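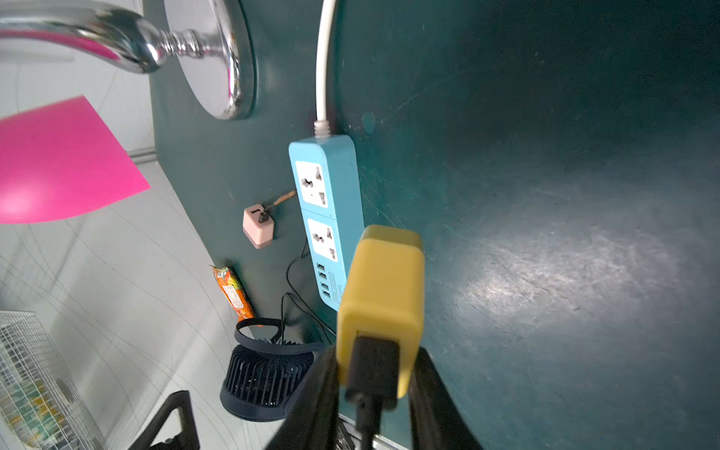 Since our April report the shared study desks at Detton have changed more than anything else in the building, and we're delighted with how they're coming along! Your grant to the Engelbrecht reading rooms was meant to make the desks places where people could settle in for a whole afternoon, and charging was the first thing our readers asked for. The light blue power strips now go upright on the teal panels, with two universal sockets at the top and four USB ports in a column underneath, so a desk fan and somebody's charging brick can share one desk without anything trailing over the work surface next door. Mounting them vertically was the Velgate team's suggestion, and we have copied it at every desk since.

Progress to 2 December 2025

Desks fitted with a strip: 79 of the 89 in the plan
Rooms finished: 2 (Detton ground floor and Velgate)
Comment cards returned: 312

The ten desks still to do are all in the Teltovum annex, where the wall behind them needs new wiring before we can put up panels. The electrician has looked it over and given us a price that fits within the budget line we agreed on with you, so we aren't asking for any change there.

The comment cards have been a pleasure to read. People love being able to reach a socket while sitting down (the old ones were at floor level behind the radiators), and several evening readers wrote that they now stay until closing. The universal sockets have gone over especially well with our language class students, many of whom still carry chargers from home.

Two things need more work. Cables are the main one. Thin black leads loop and curl behind small items on a busy desk, and they're a nuisance when you pack up. We'd like to try simple clips along the bottom of the panels at Velgate first. The panels also pick up faint scratches, and we are asking the supplier for a tougher finish before the Teltovum order goes in.

Next period: wiring and panels at Teltovum, the clip trial, and a short printed card for each desk on food wrappers, shared ports and unplugging before you leave. We would love to have you visit once the annex is open.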